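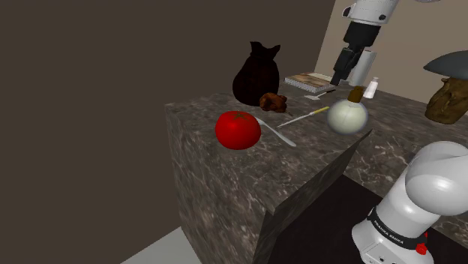
Can I freeze whole tomatoes without cooking them first?
Asked by Seren Wogan, Feb 28, 2024

Hi all! I'm planning my beds for this year and I've gone a bit wild with the seed order. Last summer I had far more tomatoes than we could eat and gave bags of them away all over Brevatstead. I don't have canning gear and don't really want to buy any. Can they go in the freezer raw, skins and all? I mostly make soup and pasta sauce.

3 answers

Nia Morris
Yes, yes, yes! I do this every year and I love it. Rinse them, dry them really well, cut out the stem end, and set them on a tray in the freezer overnight so they don't stick together. Then tip them into bags and squeeze the air out. When you want some, run them under warm water and the skins slide right off in your hand (so satisfying!). They go soft once they thaw, so forget salads, but for soup they're wonderful. I try to use mine up by May, before the new plants take over my whole life. Paste types give you a thicker sauce, and cherry ones can go in whole with no coring at all.

Ynyr Sayce
works fine. label the bags

Rhodri Bellis
Agree with Nia. One thing to add: let them thaw in a colander over a bowl and a lot of thin, pale juice drains off. Your sauce then cooks down much faster. Save the juice! I use it for cooking rice and it's so good. If you're short on freezer space, roast a big tray with garlic first, then freeze that flat in bags. Takes up far less room and tastes amazing on toast.

Comment from Seren Wogan: Thank you!! Trying the roasted ones too. Does the garlic go in peeled?

Comment from Rhodri Bellis: Skins on, squeeze it out after.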